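Chapter 9

What the Wall Was For: Reading a Small-Town Fort

Few public buildings have done as little of what they were built to do as the fort at Flenton. It was put up to stop a fleet that had other plans. It was enlarged to stop a second fleet, which sank in a storm well short of the coast, and it was modernized at great expense in time to be declared obsolete. In the years between, it served as a jail, a hay store, a quarantine station, a dance hall and, for one bad winter, the town hall. It is now a museum, and the museum has had to decide which of these lives to show to people who have paid to see a fort.

That decision is the subject of this chapter. Chapter 8 dealt with how historic structures survive. We turn now to what happens afterward, when someone has to write the labels.

Students often arrive at this topic believing that a site tells its own story and that the museum's job is to sweep the floor and get out of the way. The people who work at such sites believed this too, for the first week or so. A wall is a pile of stones. It will not tell you that the lower courses were laid by masons and the upper ones by convicts, or that the handsome arch facing the harbor was knocked through by a hay merchant who was tired of walking around. Somebody has to say so, on a panel, in words a tired ten-year-old can manage, and somebody else has to agree to leave other things off.

9.1 A fort and its visitors

The first guidebook to Flenton was written by Eustaquio Bañuelos, a retired schoolmaster with strong views on artillery. It runs to 274 pages. The guns take up most of them. The jail gets a paragraph, the quarantine station a footnote, and the dance hall is referred to once as "a regrettable interval." Bañuelos was a careful researcher and his measurements of the ramparts have never needed correcting. He simply knew what a fort was, and anything that happened inside it that did not involve gunpowder struck him as trespassing.

His book set the route that visitors walked for two generations. They entered by the main gate, climbed to the gun platform, admired the view, read about the range of the cannon, and went down again to buy a postcard of the cannon. The cells lay directly under their feet the whole time. The door to them was kept locked, and a sign on it said STORAGE. In fairness, there were some chairs in there.

What changed the route was a leak. In September of a very wet year, water came through the floor of the gun platform, and the museum was obliged to empty the rooms below to find out where it was going. Behind the chairs were walls covered with scratched names, tallies, ships, a gallows, several prayers and one very good drawing of a goat. Nayeli Espinoza, then the assistant curator, spent the following months copying them down by lamplight. She recorded writing in four languages. Her report recommended that the cells be opened to the public at once and the postcard reconsidered.

The trustees took two years to answer. They were worried about the stairs.

9.2 Three ways to tell it

Once the cells were open, the museum had more story than it had route. Sites in this position tend to fall back on one of a few approaches, and most of them end up mixing the lot.

The period approach. The building is restored to a single date and everything later is cleared away. This gives a clean, convincing result and photographs well. It also means choosing a date, and at Flenton every candidate was a year in which nothing occurred. Macario Pacheco, the architect hired to advise, observed that to return the fort to its moment of military glory he would first need to be told when that was.

The layered approach. Every phase is kept visible, one on top of another, and the visitor is trusted to sort them out. Scholars love this. Visitors stand in front of a bricked-up doorway with a plaster patch and the ghost of a ticket window, and wonder where the restroom is.

The thematic approach. The site is organized around an idea, such as confinement, or trade, or fear. Done well, this lets a prisoner, a sailor with fever and a bored gunner share a room. Done badly, it gives you a large word on a dark wall and a recording of wind.

Flenton chose the third, with pieces of the second left lying around. The new displays opened under the title "Waiting," on the argument that this was the one thing everybody in the building had done. Bañuelos's guns kept their platform. They lost the introductory film.

9.3 Objections

No change to a local museum goes unremarked. The most thorough complaint came from Nektarios Tsoukalas, whose letter to the Zapata newspaper, printed on 29 Dec 2018, is reproduced in the readings at the end of this chapter. He held that his grandfather had served at the fort and had not spent his youth "waiting." The museum wrote back with an extract from the garrison diary, in which the same grandfather records playing cards on 39 consecutive evenings. Relations were cool for a time. The diary is now on display, on loan from the Tsoukalas family.

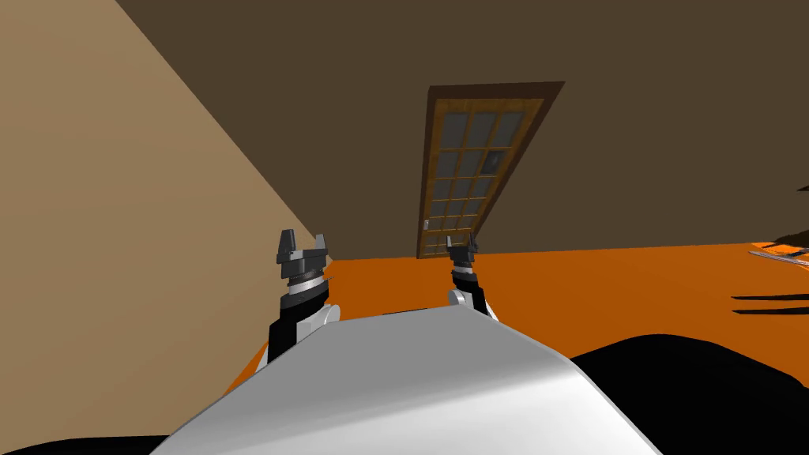

9.4 Comparing sites: Flenton and Nusberg

It helps to set Flenton beside a place that went the other way. The salt warehouse at Nusberg has been restored to a single season, down to the sacks. Its director, Nokuthula Shezi, has defended the choice with some energy. A visitor gives you one afternoon, she argues, and may as well leave it knowing one thing properly. Her staff can tell you the price of salt in that season, who owed money for it, and which of the clerks was stealing.

What they cannot easily tell you is what happened next. The warehouse burned, was rebuilt, and housed refugee families for eleven years, and none of this appears inside. There is a panel in the parking lot. Shezi has said in print that she is not happy with the panel in the parking lot, and moving it indoors has been on her list since she took the job. Her collection also has 3,000 salt receipts still to be catalogued, and those are on the list as well.

Neither site is wrong, though each has been told that it is. As you work through the sections that follow, keep both floor plans (Appendix C) open beside you and notice where the doors are. A good deal of interpretation comes down to which way people turn when they come in, and at Flenton they still, for the most part, go straight up to look at the guns.

Key terms for this chapter: interpretation, period restoration, layered site, thematic display, visitor route, garrison diary, graffiti survey.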